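**Two-handed carries: when does the clip start?**

**rullau_nights**
Need a ruling before Monday's batch. Our sheet says both grippers closed on the object before you move, then hold 2 seconds, then go. Flivitz crew starts the clip at the reach. Which is it? Getting clips bounced both ways.

**babaei44**
Reach counts. Always has. If you cut the reach you lose the grasp and the grasp is the hard part

**sf_poon**
Depends on the task card. For bowl carries with something in it (cabbage, fruit, whatever) I want:

- both jaws on the rim, opposite sides
- bowl level the whole way
- marker cubes not blocking each other
- cables along the forearm, not across the bowl
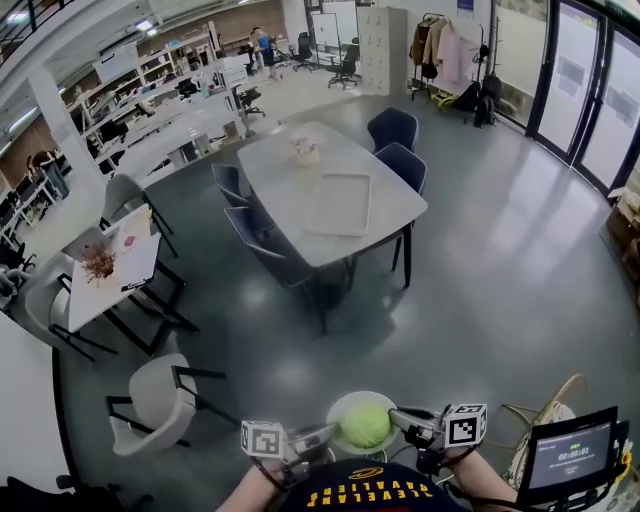
And set it down, open both, back off 3 inches before you stop. Not one hand then the other. Anything over 90 seconds gets redone.
– Siu-fong Poon

**babaei44**
disagree on opening both together. One hand first is how people do it, and the bowl doesnt care

**sf_poon**
Bowl doesn't, reviewers do. Mixed releases got us a whole reject pile in March.

**rullau_nights**
ok but start point?? still no answer

**sf_poon**
Sorry. Start at the reach unless card says "pre-grasped". Will fix the sheet, the hold line is form the old Brulten version.

**babaei44**
fine. still think the release rule is dumb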